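옷걸이를 바꾸면 옷장이 달라진다
세탁소 철사 옷걸이와 작별하고 한 종류로 맞춰 본 한 달의 기록

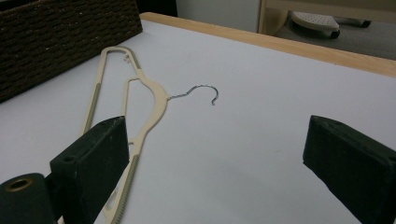

옷장 정리를 이야기할 때 사람들은 대개 수납함이나 선반부터 떠올린다. 정작 옷이 하루 종일 매달려 있는 옷걸이에는 관심이 적다. 우리 집 옷장도 그랬다. 세탁소에서 딸려 온 철사 옷걸이, 이사할 때 얻은 두꺼운 나무 옷걸이, 아이 옷에 쓰던 작은 것까지 한 봉에 섞여 있었다. 7월에 여름옷을 다시 걸면서 이것들을 모두 빼고 크림색 플라스틱 옷걸이로 통일했다. 몸체는 가늘고 어깨선을 따라 완만하게 휘어 있으며, 가장자리에 회녹색 고무 느낌의 미끄럼 방지 띠가 있다. 아래쪽 띠에는 작은 이빨 같은 홈이 촘촘하게 나 있다. 고리는 은색 금속이고 끝이 둥글게 말려 있다.

처음부터 이 모양을 고른 것은 아니다. 생활용품점 플렉몬트(Flekmont)에서 벨벳 천을 입힌 옷걸이를 먼저 샀다. 옷이 미끄러지지 않는 점은 좋았지만 검은 니트에 먼지 같은 보풀이 묻어났고, 습한 날에는 천이 눅눅했다. 셔츠를 뺄 때마다 어깨가 걸려 두 손을 써야 하는 것도 불편했다. 그 옷걸이는 지금 현관 벽장에서 겨울 외투를 맡고 있다.

미끄럼 방지 처리는 넓을수록 좋다고 생각하기 쉽다. 써 보니 꼭 그렇지는 않았다. 블라우스나 목이 넓은 티셔츠는 어깨 부분만 잡아 주면 흘러내리지 않는다. 나머지 면은 매끈한 편이 옷을 넣고 빼기에 편하다. 다만 홈이 있는 띠에 실크나 올이 성긴 여름 니트를 오래 걸어 두는 것은 권하지 않는다. 눌린 자국이 남을 수 있다. 니트는 반으로 접어 서랍에 넣는 것이 가장 낫다.

얇은 옷걸이의 장점은 공간에서 드러난다. 우리 집 안방 옷장의 봉에는 예전에 셔츠와 재킷을 합쳐 28벌을 걸면 손이 들어가지 않았다. 옷걸이를 바꾼 뒤에는 같은 옷을 걸고도 한쪽이 비었다. 그렇다고 빈자리를 새 옷으로 채우면 정리한 보람이 없다. 옷과 옷 사이에 손가락이 드나들 틈이 있어야 주름이 덜 가고 냄새도 빠진다.

구입할 때는 폭을 먼저 확인해야 한다. 옷걸이 끝이 옷의 어깨 솔기보다 바깥으로 나가면 소매 위쪽이 뿔처럼 솟는다. 자주 입는 셔츠의 어깨너비를 재서 그보다 조금 좁은 것을 고르면 된다. 봉의 굵기도 봐야 한다. 고리가 작으면 굵은 목봉에는 걸리지 않는다. 옷장 깊이가 60센티미터보다 얕은 집에서는 문을 닫았을 때 어깨가 닿는지도 살피는 것이 좋다.

고리가 돌아가는지 고정되어 있는지도 취향이 갈리는 부분이다. 회전식은 옷 방향을 맞추기 쉽고, 고정식은 헐거워질 일이 적다. 온라인 몰 실타드(Siltard)와 헤스투라(Hestura)에서는 두 가지를 나누어 표기하고 있어 고르기 편했다. 낱개로 먼저 사서 무거운 재킷을 며칠 걸어 본 다음 묶음으로 주문하는 방법을 권한다. 한꺼번에 60개를 주문했다가 폭이 맞지 않아 반품한 적이 있는데, 상자 부피가 커서 반품 비용이 꽤 나왔다.

관리는 단순하다. 플라스틱 옷걸이는 계절이 바뀔 때 미지근한 물에 적신 천으로 닦고 그늘에서 말린다. 홈 사이에 낀 먼지는 헌 칫솔로 턴다. 고무 재질은 직사광선에 오래 두면 끈적거릴 수 있으니 베란다에 내놓고 쓰는 용도로는 맞지 않는다. 빨래 건조용은 따로 5개쯤 두면 충분하다는 사람도 있지만, 식구가 많으면 부족하다.

남은 철사 옷걸이는 버리기 전에 동네 세탁소에 물어보자. 깨끗하고 휘지 않은 것은 받아 주는 곳이 있다. 나무 옷걸이는 정장용으로 몇 개 남겼다. 어깨 심이 들어간 재킷은 여전히 두꺼운 옷걸이에 걸어야 모양이 유지된다.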